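4.2 What skiers do when the lift line gets long 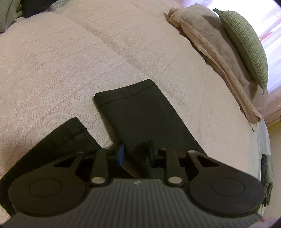
Figure 3. Two pieces of black fabric on a pink quilted bedspread.

So I had my survey answers from Harincombe, and I had the gate counts, and the two didn't agree at all. People told me they'd switch lifts if the wait went over ten minutes. The gates say they mostly stay put. I went back and forth on this for most of September, and I'm still not totally happy with how I've handled it, but let me lay out what I did.

The resort has two base areas, Harincombe village and the smaller one at Musberg, joined by a free shuttle. I handed out cards at both and got 543 back that I could use. A few dozen more were too wet or too scribbled on to read (my fault, I should have bought better pencils). Şengül Türkmen helped me type them up, and she caught that I'd been mixing up day-ticket and season-pass skiers on the early batches. We fixed that before running anything.

Season-pass holders are the ones who move. When the main chair backs up, they take the shuttle to Musberg or just go in for coffee — and they come back out after two, when the line has thinned. Day-ticket skiers stand there. I asked why, and the most common answer was that they didn't know the other side well enough to risk losing an hour. Fair enough! The trail map puts Musberg on a separate panel, and on the folded version you have to turn the whole thing over to find it.

Ataberk Bilgin ran a similar count at Tatlı, a much smaller hill, and got a stronger effect than mine. His skiers had the Wullo phone app, which shows waits at each lift, and 60 percent of them said they'd checked it that morning. At Harincombe only 40 percent had even heard of it. I'd love to say the app explains the gap, but his hill tops out at 3000 visitors on a holiday and mine gets that many on a dull morning, so the two aren't a clean match.

One more thing on the gate counts. The Musberg gate was down for part of the season and I filled those hours from the shuttle driver's tally sheets. I ran everything again without them and the pattern held, a bit weaker for families with kids in ski school. Those results are in the second half of Table 5, and I come back to the ski school group in 4.3.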